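Gallery: The Upper Workroom at Kirkegaard House

Posted 2019-01-08 by the Office of Programs
Shares 16 | Comments 2

The Upper Workroom at Kirkegaard House is the principal teaching space of the Jatberg Center for Paper and Table Arts. It occupies the top floor of the building, beneath the vaulted ceiling, and is reached by the interior stair. The room is used for instruction in paper folding, napkin and place-card work, table setting, and the preparation of printed materials for public events. This page presents a small selection of pictures of the room in use, together with information for members and visiting groups.

The workroom opened to the public in April, following a renovation that took 138 working days. The ceiling was repainted, the lighting was renewed, and the plank floor was repaired where earlier partitions had stood. The arched opening to the adjoining room was kept as the builders left it. Members who remember the previous arrangement will recall that the two rooms were then divided by a folding screen, which has been moved to the Zimanton annex.

Furnishings are deliberately light. Tables are placed singly, with clear floor between them, so that each participant has a separate surface and may work from any side. A table may be turned or moved a short distance during a session, provided that the stair opening and its railing are kept clear. Shelving for tools and general equipment is provided in the room, and items should be returned to the shelf from which they were taken.

The Center asks that only the sheet in use be kept on the table during folding work. Additional paper remains in its folder until it is needed. Cups are permitted at the far side of the table, on a saucer, and should be returned to the pantry at the end of the session. Bags may be placed on the floor away from the main walkways. 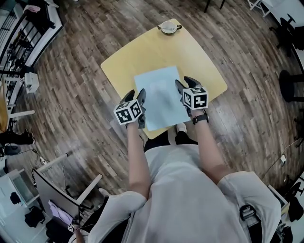

A sheet of pale blue paper on one of the yellow tables, with a cup and saucer set at the far edge.

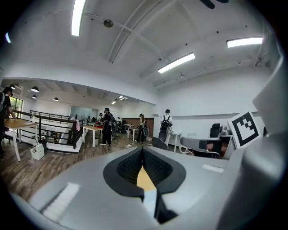 The workroom beneath its vaulted white ceiling, with tables in use and the arch to the adjoining room at left.

The blue paper used in the workroom is part of the Arnus series, which the Center purchases in packs of 200 sheets. It is a medium weight, suitable for first exercises and for larger folded forms. Participants in the introductory course receive one pack at the first meeting. Replacement packs may be requested from the program office - please allow one week, as stock is held at the Zimanton annex and brought over with the regular delivery.

The introductory course consists of 16 sessions and is offered twice a year. It begins with the handling and squaring of a single sheet, proceeds to simple creases and pleats, and ends with a complete table prepared by each participant. Attendance at the first two sessions is required. Persons who have completed a comparable course elsewhere may apply to enter at the fifth session, and should bring two finished pieces for review.

Visiting groups are received by arrangement. The room and the adjoining space together accommodate up to 80 persons for a talk or demonstration, and considerably fewer when tables are in use. Group leaders should state at the time of booking whether tables will be needed and whether the pendant lamps in the adjoining room should be lit for the visit.

Visitors are requested to observe the following:

Outdoor shoes may be worn, but should be wiped at the street entrance.

Tables are not to be dragged across the plank floor. Please lift them, with a second person if necessary.

Cutting is done on a board at all times. Boards are available from the program office.

The program of sessions has been prepared by Dulce Villaseñor, Head of Instruction, to whom questions about course content and placement should be addressed. Questions about room bookings should be directed to the program office at Kirkegaard House, ground floor, during regular hours.

Further pictures of the adjoining room and of finished table settings will be added to this gallery after the spring course - members who wish to submit their own pictures may leave them at the program office, marked with their name and the date of the session.

Share this gallery
16 shares
2 comments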